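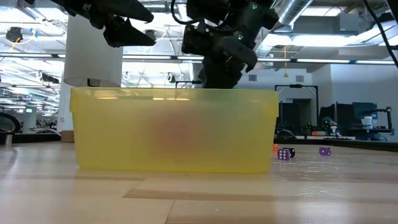 Students in the robotics club at Grimshaw Technical College spent the fall term teaching a pair of robot arms to pick up dice and drop them in a bin, and in December they will find out how their work compares with that of other schools.

The club has entered the two-arm sorting event at the Belon Student Robotics Meet. Teams are given a tabletop, a plastic bin and a set of small objects in mixed colors. The arms have to clear the table without a person touching the controls. Dropped pieces cost points, and so does bumping the bin.

Dice were the club's choice for practice. They are small, they roll, and the grippers tend to push them away before closing on them.

"The first month we mostly chased dice across the table," said Hemi Kingi, a second-year student who leads the software group. "The arm would get there, and the die would be an inch to the left."

Students begin by guiding the arms through the task by hand while a computer records each run. Those recordings are then used to train the program that moves the arms on its own. The club had logged 2348 runs by the end of last week, Kingi said, and threw out 382 of them after a loose wrist joint was found on one arm.

Getting both arms to work over one bin has been the harder part. In early tests they reached for it at the same moment and locked together. The current program makes one arm wait until the other has moved clear.

The club paid for spare gripper fingers and cables with a $500 grant from Driterby, a local machine shop. Travel to the meet is being covered by the college.

Practice is held in the engineering lab from 4 p.m. until 7 p.m. on most school days. Members will keep using dice for now and switch to the official set of objects when it arrives from the organizers.

New members can join in the spring term. No programming experience is required, and sign-up sheets are posted outside Room 178.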